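About Us

Grudus Linen Hire. Tablecloths, napkins, runners, chair sashes. Weddings mostly, plus funerals, christenings, village halls, the odd work do. We wash it, press it, drop it off, pick it up dirty. You don't need to rinse anything. Please don't rinse anything.

Started by Mahmoud Benkirane and Tayla Wihongi with 2 washing machines and a borrowed van. Mahmoud came from hotel laundry, nights, fourteen years of it. Tayla was doing flowers for weddings and was fed up of seeing nice arrangements sat on creased polyester. First booking was a golden wedding at Mernby village hall. We were late. They still book us every October for the harvest supper, so forgiven we think.

Outgrew the garage quick. Now in the old seed store on Drondel Lane, blue door, park round the back not on the verge (neighbours). Proper roller iron, a drying room that works in winter, shelves up to the ceiling. 765 tablecloths in stock at last count, napkins we've given up counting.

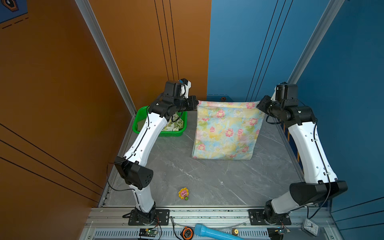 Whites and ivories are still most of what goes out. Always will be, they boil well and they match. But the patterned side has grown a lot and Tayla buys for that, mainly cotton, some linen mix. A floral like the one held up between the two arms does a lot of work on a plain trestle, specially with jam jars and mismatched plates. Ask for swatches, we post them free, just send them back when your done. Florals go early for summer dates so get in before spring if you can.

Who's who. Mahmoud runs the wash and won't let anyone else near the stain cupboard. Tayla, buying and bookings. Brodie Hollis drives and does the set-ups, knows every hall key safe this side of Lunde. Mereana Bolger does repairs and hemming, odd sizes made to order, allow two weeks.

Biggest job so far was a dinner for 1000, all round tables, all floor length. Long weekend. We'd do it again but give us more notice than they did.

Candle wax, red wine, gravy: all fine, no charge. Burns and scissors we do charge for, prices on the hire page. Lost napkins, we'll ask nicely first.

Collections from the blue door by appointment, delivery free to Mernby and Lunde, further out just ask. Ring or use the form, ringing is quicker. If it goes to the machine its becuase the iron's on, leave a number and Tayla will call back same day.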